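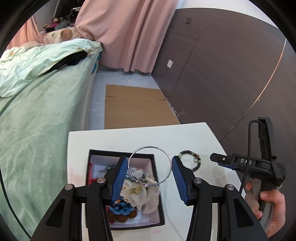 Ticket 1089
Opened: 10/31/19
Product: Venden hoop, large, silver
Category: Clasp / closure
Status: Open, waiting on supplier

Reported problem
Customer says the clasp on the hoop "opens by itself" when it is put away in a jewelry box with other pieces. Wants a replacement. Second hoop of the pair is reportedly fine.

Notes

Entry 1. I have doubts about "by itself." A thin wire hoop tossed in with cords, fabric flowers and beads is going to catch on something, and people pull. Asked the customer how the box gets packed. Answer: "normally."

Entry 2. Hoop came in by mail. Closed the clasp by hand and it held. Opened and closed it 51 times. Still held. Wire looks straight to me where it meets the clasp, though the customer insists it is bent.

Entry 3. Tried it in a box with a crumpled fabric flower and a red cord. Shook the box, took the hoop out, did that 6 times. The clasp came open once, with the cord hooked in it. So it can happen. I would not call that a defect yet.

Entry 4. Sent the results to Schwaiger, who supply the clasps. Their reply says the part is within tolerance and quotes batch 3637. They did not say what the tolerance is. Asked again.

Entry 5. Molevwood store suggests selling the customer a Ritus divided tray. I don't see how a tray fixes a clasp, and I don't want to pitch a product to someone who is already annoyed. Not passed on.

Entry 6. Customer now says a beaded bracelet from the same box also snags. That bracelet isn't ours. Told them we can only look at the hoop.

Workaround given to customer
Close the clasp before putting the hoop away. Lay it flat on top of the fabric pieces, or keep it in a pouch. Keep cords on the other side of the box. If it catches, lift the cord off and don't tug the wire.

Next step
Replacement on hold until Schwaiger sends a number. If there is no answer by January, replace the hoop and close.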